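Jawad Baloch

Finished the opening titles for Ruddock. 600 frames, all lettered by hand, then scanned.

Leonora Bañez cut it down to 9 cards. The director's name used to come up over the ferry and now it comes after.

Share 14

The typeface is based on old shop signs in Brirkthorpe. I redrew the R twice and still think the leg is too long.

We tried the credits in white. They got lost against the sky, so they're a dull yellow now.
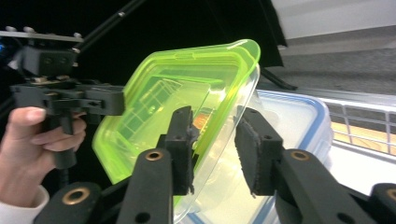 Sound goes on in November. Until then it runs silent, and the last card holds for almost 2 seconds.

Share 3 | Print | E-mail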